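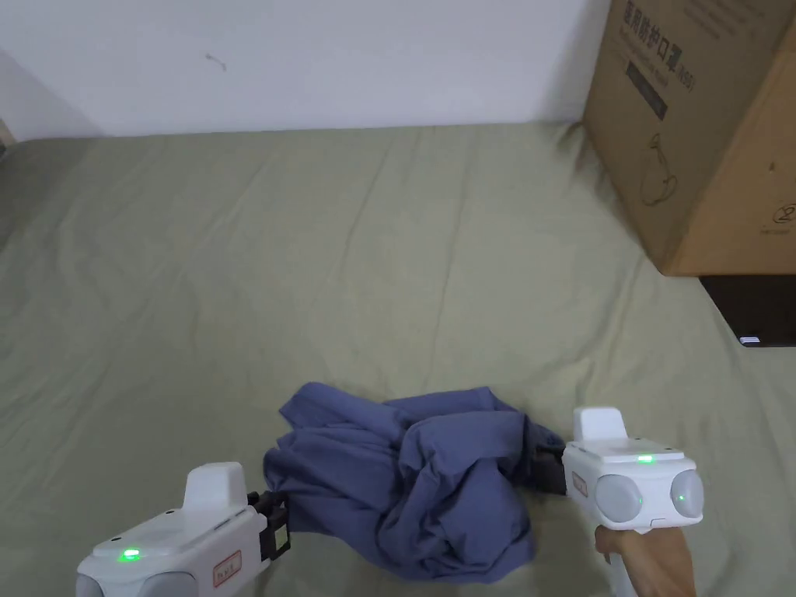 Blue-gray garment, likely a shirt, on a sage-green bedsheet.

Room attendant, part time, Fothergill House, Prurstead

Fothergill House is a small residential inn with 13 rooms. Most guests stay one to four weeks, usually for work at the Tenach plant or while they look for a place to live. We need a room attendant for the morning shift, starting in June. The job is permanent after a trial period of six weeks.

What the job involves

Each room gets a full clean and linen change once a week and again at checkout. On the other days you empty the trash, replace towels and wipe down the bathroom if the guest has asked for service. Guests' clothes left on a bed or chair are folded and put to one side. We do not wash personal clothing, but there is a coin laundry on the ground floor and you will be asked how to use it.
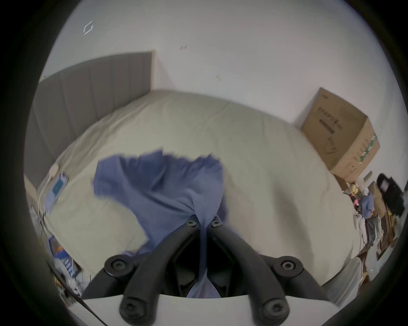

Sheets and towels go out to Cendine twice a week. You will bag the used linen, fill in the count sheet and put the clean delivery away on the shelves. Bags can be heavy. There is a cart but no elevator to the top floor, so you need to be able to carry linen up two flights of stairs.

Hours and pay

Five mornings a week, 8:30 to 1:00, including one weekend morning. The schedule is posted two weeks ahead. Pay is discussed at interview and depends on experience. There is a $300 bonus after the trial period, paid with your next check. Lunch is provided on shift, and parking behind the building is free for staff.
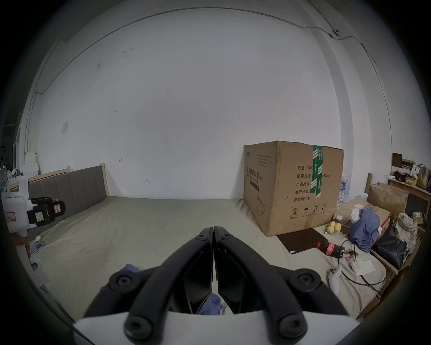
What we are looking for

Hotel or care home experience is useful but not required. You will work alongside another attendant for the first two weeks. You should be comfortable working alone after that, be on time, and speak enough English to take a message from a guest. We run a background check on everyone who has a room key. Please tell us if you have a problem with bleach or strong cleaners, as we can order other products.
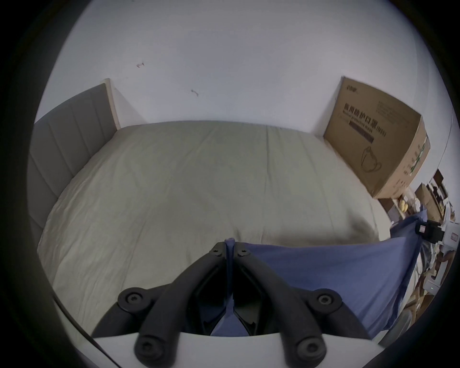
How to apply

Send a short letter or a resume to Hala Kanaan, Fothergill House, 1337 Mill Road, Prurstead, or drop it off at the front desk before noon. Include a phone number and two people we can call about your past work. Family members cannot be used as references. Write job number 2498 on the envelope.

Applications close 05/06/2019. Interviews are held at the house and take half an hour, including a walk through one of the rooms.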